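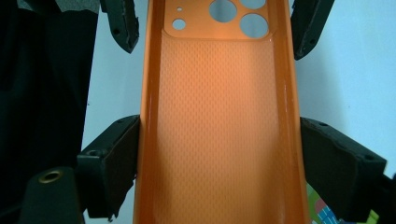

OK so week one with the Plirel hand gripper kit is done and I promised a thread, so here goes. Short version: I like it, I have complaints, I'm probably buying a second. Started with the boring stuff, phone cases, which is what we pack most. The orange one is a good test piece bc the rims are glossy and the back panel has that fine dotty texture, so you find out fast what the pads think of each. Jaws go on the side walls, about mid-height, nothing on the panel. That's the grip I ended up using for everything case shaped.

For anyone new: I run packing for a small accessories shop (Zorkum, hi). We want an arm to do the bagging some day. Plirel sells you the hand part first. You carry it around, do the job with it yourself, it records what you did, and they use the recordings to set up the arm later. Pay for the arm only if you want it.

Kit is 432 for the handheld plus one spare set of pads. Arm is a separate quote. Still waiting on mine, asked in October, ahem.

Setup. Not bad! Charged it, paired it, first recording done in 40 minutes and a good chunk of that was me hunting for the right hex key. Manual is 4 pages. Could be 6. The page on closing force is one paragraph and a drawing that I still dont get.

Grip feel: squeeze slow. The trigger has a soft bit and then a hard bit and if you go straight to the hard bit a soft case will bow in the middle. Did that all of day one. Pieter Verbruggen (he did the same trial at Brerklow before us) told me to count "one and" before the last bit of squeeze. Silly but it works for me.

Things it's good at so far
cases, stiff or soft
cable boxes
the little cardboard sleeves, if you go at them from the short side

Things it's bad at
screen protectors. too thin. gave up
anything in a loose polybag
lanyards, forget it

Pads. My biggest gripe. They scuff at the edges sooner than I'd like and the spare set is ONE set. Wrote to support, got Victor Mbwambo, who was quick and nice and said new pads are sold in fours. Fine, but tell me that on the order page?

Also the screws. Lots of small ones. Check them before each session, there's a line about it in the manual and I skipped it and one backed out into a box of cases. Found it. Now there's a dab of threadlocker on the finger screws and I've had no trouble since.

Someone asked about weight. I don't have a scale at work, sorry. It's ok for half an hour, then my wrist wants a break. Wilma Leemans on my team has smaller hands and finds the trigger reach a bit long. There's no adjustment for that. There should be.

Recordings: upload is overnight, they come back marked good / redo. Most of mine were good. The redos were nearly all me moving too fast. They also want you to turn the item and show the inside as well as the back, so get in the habit of picking up cases with the open side facing you half the time. I did a whole afternon backs only and had to repeat it.

vs the Bakker one, since 3 of you asked. I only had the Bakker on loan for a day. Nicer trigger, much nicer case to carry it in, but the fingers are wider and it bumped into stuff in a full bin. Plirel gets in between things better. If you work off an open bench you might go the other way.

Would I tell you to buy it? If you pack the same kind of thing all day, yes, try the handheld before you let anyone sell you an arm. If every order is different, wait. Demetrio Cuesta is trialing it on mixed orders and he's a lot less happy than me, go read his thread too.

Wish list for Plirel if you're reading
shorter trigger option
two spare pad sets in the box
a real page on closing force
answer my arm quote pls

Edit 2023-12-17: quote came in. Higher than I wanted, not crazy. Talking it over with Henk Kuipers, who signs for things here. Will post the number if they let me. Questions below, I'll get to them after the afternoon pickup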